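Re: [home-appliances] Binard cordless stick, battery dying early?

Meirion Penry wrote:
> Had the Binard stick vac since February. First couple of weeks I got the
> whole downstairs on one charge, now it quits before I get to the hall.
> Light goes red, then nothing. Filter is clean, I wash it every time I
> empty the bin. Is this the battery or is it the charger? The Pludex
> replacement packs are 65 dollars and I don't want to buy one for nothing.
>
> Also does anyone run theirs on the dock all the time or do you take
> it off when it's full?

Meirion, quick one, on my way out the door.

Check the brush roll before you spend anything. Pull the end cap (quarter turn, coin works), slide the roll out and look at the bearing on the far side. Hair gets in behind it where you cant see. Motor works harder, battery drains, red light. Mine went from 20 minutes back up to normal after I cut out a wad the size of a walnut.

Second thing, washing the filter every time. Are you letting it dry all the way? Mine needs a full day on the windowsill. Damp filter chokes it the same as a dirty one. I keep two and swap.

If it's neither of those then yes, probably the pack. Contacts first though, wipe them with a dry cloth, both the vac side and the dock side. I wouldn't bother with the Pludex unless you've tried that. Had one, fit was loose, had to wiggle it. Furnik makes one too, never used it, Nicholas on here has I think?

Dock: I take mine off when full. No science behind it. The booklet says 300 charges and I'd rather not find out. My sister leaves hers on all teh time and its fine so who knows.

And don't run it on max for the whole floor. Max is for the rug. I did that the first month and got nowhere near the hall either.

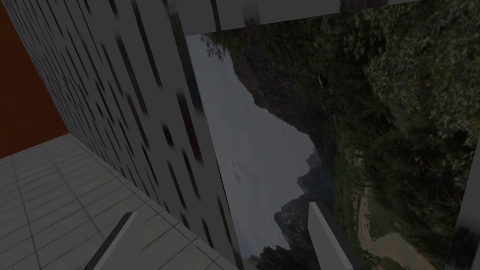 Slotted wall panel, computer rendering

Still looking for the dust bin latch for the older Binard upright if anyone has a dead one in the garage. Will pay shipping. The one with the gray tab not the blue.

Gotta run, let us know what you find in the roller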